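Kekudeck Path Set: data card

Summary
Kekudeck is a set of outdoor path recordings for training a small ground robot to stay on a paved route using a color camera alone. Each example pairs an image with the steering and speed commands logged at the same moment. The set holds 2406 examples from 125 runs.

Maintainers: Maham Yousafzai (collection), Berenice Nava (labels and splits)
Last updated: Thursday, May 28, 2026

Route
All runs follow the Gradach path, a paved route between an open grass slope and a line of trees. The pavement has no painted lines, so a model has to find the edges from changes in color and texture.

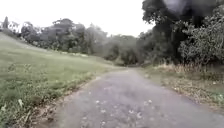
Asphalt with scattered leaves, ragged left border, overcast sky.

Fallen leaves are left where they lie. Please don't filter these images out. Our first model, Janjua, treated leaf patches as the edge of the path and slowed down on them.

Labels
Every image has a drivable-area mask drawn by hand. The rules for drawing it:
- Leaves on asphalt count as drivable.
- Bare earth, weeds and grass do not, even when level with the pavement.
- Long low borders beside the path are marked "obstacle".
- Signs are marked "fixed object" if they can be made out at all. Text on them is not transcribed. 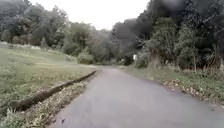
Long dark border left of the path; small white sign near the far bend.

The strip between a border and the pavement gets the "verge" label. Annotators disagreed on this strip more than anywhere else, and Berenice redrew 985 masks after the rule was settled.

Splits
Splits are made by run, never by single image. Six runs are held out for testing.

Known limits
- One route only. Expect poor results on gravel or marked roads.
- Tree cover on the right is often very dark, and masks there are less exact.
- No night runs.

Loading
Use the Stutis reader, with the set name "kekudeck_path". Commands are stored as plain text next to the images. Wet-pavement runs are planned for June and will be released as a separate set.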